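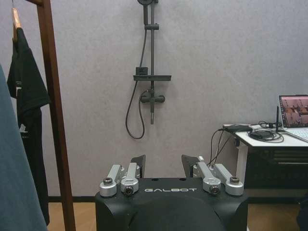 Wrist view, rack on the left. Click to enlarge.

Gripper stops dead mid close, no error — help

saltaron_lad
Posted 31/10/2023
Quick one as I'm meant to be packing up. Garment job, gripper goes to close on a sleeve, gets partway and just stops. No fault on the screen. Arm carries on as if it had hold of something and swings towards the next hanger. Fine on the bench. Fine for the first hour. Then 3 times in one afternoon. Power cycle clears it. Logs show nothing, just a gap where the finger position ought to be.
Firmware is whatever came with the Wemer update in September. Anyone?

Pumphrey
Gap in the position data = comms dropout. Not the gripper. Check your cables.

saltaron_lad
Checked. Swapped the one at the wrist too. Same.

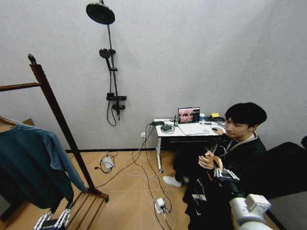
Pumphrey
Dropouts on mine were all down to the power side, never the data side. Supply dips for a moment, finger encoder drops off, controller keeps the last good value and thinks all is well. You've got a power strip on the floorboards with white and black leads tangled all round it, and a bloke sat at the desk right next to it with his feet in range. One nudge on a plug would do it. Tape it down, or get it up off the floor, then run again.

zedeo_night_shift
Disagree. A nudge would take out more than one encoder. He says the arm carried on moving.

Pumphrey
Depends what's plugged in where. We don't know that.

zedeo_night_shift
Well quite. So why tell him it's the strip.
What worries me more is the arm moving on a stale value. Never mind the cause, that should be a stop. If position is older than whatever limit you set, halt. Ours is set in the Zedeo config and it was OFF by default. Had no idea until it dragged a coat along the rail with the hanger still on.

saltaron_lad
Bloody hell. Just looked, mine's off as well. Where do you set the limit, and what to? Don't want it tripping every five minutes.
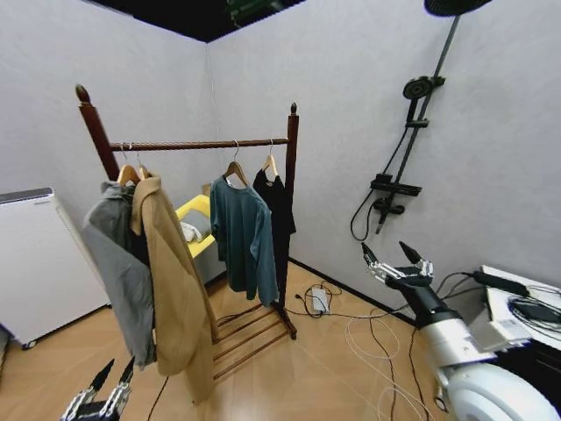 zedeo_night_shift
Same page as the speed caps, right at the bottom. I started at 1,000 ms which is daft, far too slow, it'd be through the rack by then. Bring it down in steps till you get false trips then back off a bit. And keep poeple out of reach while you're doing it. Properly out, chair and all.

gusset
Had this exact thing. 2 grippers, same fault, both past 3,000 cycles. Was the connector inside the housing, had worked slack. Only lets go at certain wrist angles so the bench test never shows it.

Pumphrey
Still a power loss then, isn't it.

gusset
If you like. Not a floor cable though.

saltaron_lad
Mine's well past that count. Angle thing makes sense, it's always when it's reaching up to the rod. Right, what order do I do this in?

gusset
Order I'd do it:
1. Stale data stop ON before anything else. No more runs without it.
2. Arm parked, brakes on, power off at the wall. Then cover off, reseat the connector, look for a shiny worn patch on the pins.
3. Power up, people clear. Open and close with the wrist pointing up at the rail, slow, log running.
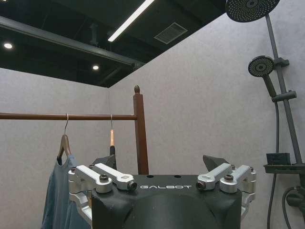
4. Tidy the floor leads anyway — keeps Pumphrey happy.
5. Only then back to full speed, and with clothes you dont mind losing.

zedeo_night_shift
Would swap 4 and 3 but yeah.

saltaron_lad
Ta all. Stop is on. Cover's coming off tomorow, will report back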